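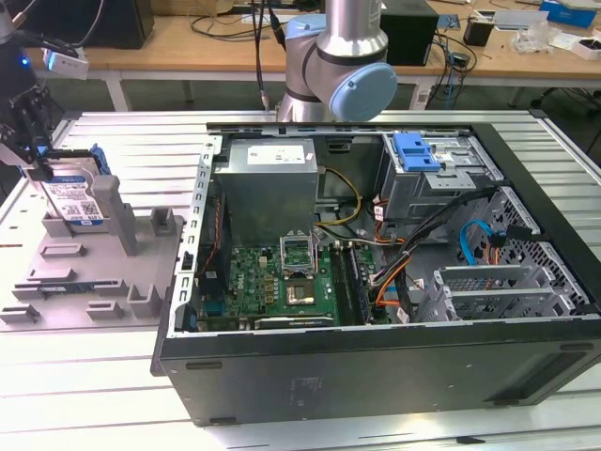 *Open desktop tower lying on its side, with the power supply, motherboard and two memory modules visible.*

**Computer refurbishment** is the inspection, repair and resale or donation of used computers. It differs from recycling, in which equipment is broken down for its materials, although most operators do both. Desktop towers make up a large share of the trade, as their parts are standardized and can be reached with a screwdriver.

## Sources of equipment

Most machines come from offices, schools and government departments that replace their computers on a fixed cycle. Off-lease equipment is usually sold by the pallet. Household donations are more varied in age and condition, and a larger portion of them goes straight to recycling.

## Process

### Intake and grading

Each unit is given a stock number, weighed and checked for missing parts. Grading schemes vary between firms. A common one uses the letters A to D, where A is near-new and D is suitable only for parts. Cosmetic and working condition may be graded separately.

### Data removal

Drives are wiped with software that overwrites the stored data, or with the drive's own secure erase command. Drives that fail the wipe are shredded or drilled. Many corporate clients ask for a certificate listing the serial number of every drive, and some will not release equipment with the drives still fitted.
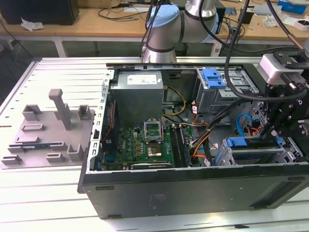 ### Cleaning and repair

Dust is blown out with compressed air and the fans are checked for worn bearings. Old thermal paste is removed with isopropyl alcohol and replaced. The coin cell that keeps the system clock running is often flat in older machines and is changed as a matter of routine. Swollen capacitors were a frequent fault in boards made in the early 2000s and are less common in later ones.

Memory is tested overnight where time allows. Mechanical hard drives are now usually replaced with solid-state drives, an upgrade that has a greater effect on everyday speed than a faster processor.

### Software

The operating system is reinstalled from a clean image. Machines that no longer meet the requirements of current commercial systems may be supplied with a Linux distribution.

## Canadian operators

The Kavano workshop was founded by Ayman Azar in a former tire warehouse and handled 154 desktops in its first year. It later took over the stock of Mayrhofer, a dealer in used office equipment, and now refurbishes 998 machines a year. Units are sold with a 10-month warranty – longer for laptops with new batteries.

Skustetar, a smaller program run by Gertraud Reisinger, supplies computers to students and newcomers. It keeps 400 power supplies in stock for older towers, including several non-standard sizes.

## Limits

Refurbishment is not always economical. Labour is the main cost, and a tower that needs a new motherboard is seldom worth repairing. Proprietary connectors and unusual case layouts also reduce the number of parts that can be swapped between models.

## See also

- Electronic waste
- Data erasure
- Right to repair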